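Ticket: Roster page shows released players as active
Product: Boltow League Manager
Club: Skollon Baseball Club
Opened by: Lachlan Ashby
Assigned to: Annick Pichon
Opened: 1/31/21
Status: Resolved

Report from customer

We closed out last season in November and released 18 players. The admin screen has them all under Former Players. The public roster page still lists every one of them as active, with their old jersey numbers. New signings can't be given those numbers. The error says "Number in use." I have logged out and back in, and tried two browsers. Same result.

Reply 1 – Annick Pichon

Thanks, Lachlan. Please open Settings, then Seasons, and tell me which season is marked Current. Also let me know whether the club shares its roster with any other league through the sync feature.

Reply 2 – Lachlan Ashby

Current season is set to the new one. We do sync with the Kastilell winter league. I have been doing this from home on the weekend, so replies may be slow. 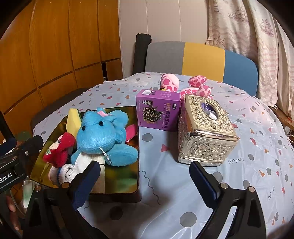
The winter league sync was set up by Máté Antal, who used to run our registrations, and I don't have his login. I can see the sync is on but the button to turn it off is gray for me. I'm working at the table with the blue plush toy on the tin box, and the printed player list won't be in front of me until I get to the clubhouse. If you need registration numbers I can send them then.

Reply 3 – Annick Pichon

No need for the list. The gray button means your account is an Editor on the sync and not the Owner. Máté's account is still the Owner. I have moved ownership to you. Please log out, log back in and do the following:

1. Go to Settings, then Linked Leagues, and open Kastilell.
2. Turn off "Keep players active in both leagues."
3. Click Save. Wait for the green bar at the top.

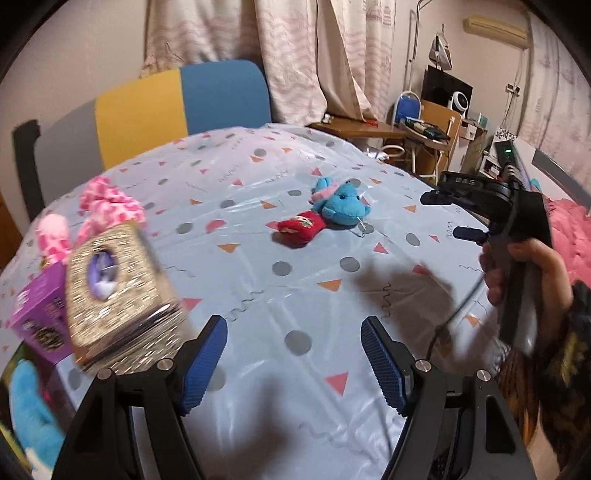

4. Go to Roster, then Tools, and click Rebuild Public Page.
5. Check one of the released players first, then try assigning his number to a new signing.

Reply 4 – Lachlan Ashby

Steps 1 to 4 worked. 16 of the players are gone from the public page. Two are still there, a catcher and a left-handed reliever. Number 6 is still blocked and that was the catcher's.

Reply 5 – Annick Pichon

Those two have a second profile each. Someone added them again by hand with a different birth date. I merged the duplicates and ran the rebuild from our side. Please refresh the page.

Reply 6 – Lachlan Ashby

Both gone now, and I was able to assign number 6. Batting stats for the catcher look right after the merge – 98 at-bats, same as our scorebook. You can close this.

Closing note

Cause: linked league setting kept released players active. Two duplicate profiles found and merged. Sync ownership moved to Lachlan Ashby.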